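I have finally started restringing my own necklaces, and I can't believe I waited this long! For years I paid the lady at Wurmont to do it (she was lovely, and worth every penny), but then the shop closed in January and I had a broken strand sitting in an envelope with no place to send it. So I bought a card of silk thread, two needles and a little tube of jeweler's glue, and I sat down at the kitchen table at seven in the evening thinking I'd be finished by eight.

I was not finished by eight. I was still going at eleven, and I loved all of it.

The knots are the thing. Each one has to sit snug against the bead before it, and the trick is to make a loose loop, put the tip of your needle inside the loop, and walk the knot down the thread with the needle until it's right up against the bead. Then you slide the needle out and pull. My first ten were terrible, big gaps everywhere, and I cut the whole thing apart and began again. By the third try my hands just knew what to do, and I got so happy I called my friend Muthoni Kinyua to tell her about it (she was asleep, sorry Muthoni!).

A few things I've picked up since then. Stretch the silk overnight before you use it. I hang mine from a cupboard handle with a heavy spoon tied to the end. Buy more thread than you think, because knots eat up a surprising amount of it. And put a towel under everything! I once dropped a bowl of 100 seed beads on bare floor and I'm still finding them in my slippers.

Muthoni asked whether silk is really better than nylon. For pearls I say yes, it hangs so softly. For wood or stone I like a waxed nylon from Pilter, which takes a bit of tugging without complaint. I bought a 50 yard spool last spring and have hardly made a dent in it.

I've also gotten braver about mixing things. I used to keep pearls with pearls and wood with wood, very proper, and now I tip it all out together before I choose what to wear or what to work on next. Cream next to a dark red-brown is my favorite right now, so warm and old-fashioned.

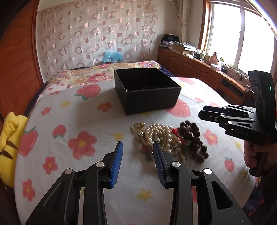
Pearls, wooden prayer beads and a little red tassel, all in a tangle on the bed.

Next on my list is learning to make tassels. I've got embroidery floss in five colors and a piece of stiff card to wind it on, and my first attempt came out looking like a tiny mop. The second was much better! I'll write up the steps once I can get the top to stay neat, and if you have a good way of tying off the neck, please tell me in the comments.

Contact | © Plarneck Beads & Thread | Back to top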